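Workshop notebook, November. Natural dye trials, madder on wool, bath four onwards 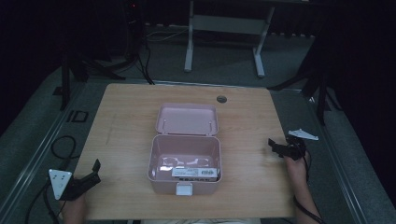 Picked up again after lunch with the madder. Last entry I was moaning about everything coming out brick when I wanted a proper red, and I still am a bit, but less! The Jiltari yarn finally arrived so at least I can stop blaming the scraggy ends I'd been using up from the summer.

Skeins are wound to 18 grams each this time. I did them on the old swift and tied each one in 4 places with loose figure-of-eights, because last time I tied too tight and got those horrible pale bands that everyone kindly told me looked deliberate. They did not look deliberate. Cotton ties, by the way, not the acrylic. The acrylic ones squeak and slip off in the pot and then you're fishing about with a spoon.

Scoured the lot this morning in the Durar wool wash. It smells of wet cardboard but it rinses clean and the water ran clear on the second change, so I'm keeping it. Left them to cool in the pan while I did the invoices (ugh).

Mordant is alum at 12 per cent weight of fibre. I know the sheet on the wall says fifteen. I tried fifteen in bath two and the yarn felt sticky afterwards, sort of tacky between the fingers, and I'm convinced that was too much alum. Might be wrong. If whoever uses the big pan next wants to do fifteen and compare, please write it up, I'd love to know. No cream of tartar in this one, I think it was pushing the colour towards orange.

Water! This is the bit I'm excited about. Baths one to three were all rainwater from the butt, which is soft as anything, and everything I've read since says madder likes it hard. So bath four is straight from the tap, and bath five is tap plus a pinch of chalk. Already at the half hour mark the two pots looked like different dyes, the chalk one going a deep jammy colour and the plain tap one more like tomato soup. I know you can't trust the look of the liquor, I've been caught out by that so many times, but still.

Temperature. I've been letting it get too hot, I'm sure of it. The browns come out of the root when you cook it and I was wandering off to do other things and coming back to a simmer. Today I stood there with the thermometer like a good girl and kept it under sixty-five, and the ring on the left of the hob is useless for that, it's either off or volcanic. Use the right one. The Skatix timer on the shelf is running slow again too, it lost a few minutes against my phone over the hour, so either change the battery or don't believe it.

Madder itself is the last of the Radulović root, 755 grams left in the sack when I weighed it, before taking out for these two baths. It's chopped quite coarse. I put mine through the old coffee grinder in small goes, and yes I wiped it out afterwards, but please don't make coffee with it. Soaked overnight in a jar with the lid ajar. I poured off the first soak water and kept it, it's in the tall jug labelled YELLOW STUFF, and I want to try it on some of the grey fleece, so don't chuck it.

4.30 pm. Lifted bath five. Oh it's good. It's a real red, a bit to the blue side, nothing like brick. Bath four is nice but coral, and I'd call it a different colour altogether. Hung both on the rail by the back door, out of the sun. They'll dry lighter, so no celebrating until tomorrow.

Exhaust baths are still in the pots with a second skein in each, heat off, lids on. I'll leave them overnight.

To do:
rinse exhaust skeins in the morning
cut a bit off each one for the sample card and write the water on the back this time
order more alum, there's barely a cupful
try chalk at double, same yarn
iron dip on one of the bath two bricks, can't make it any worse
find out who has the good tongs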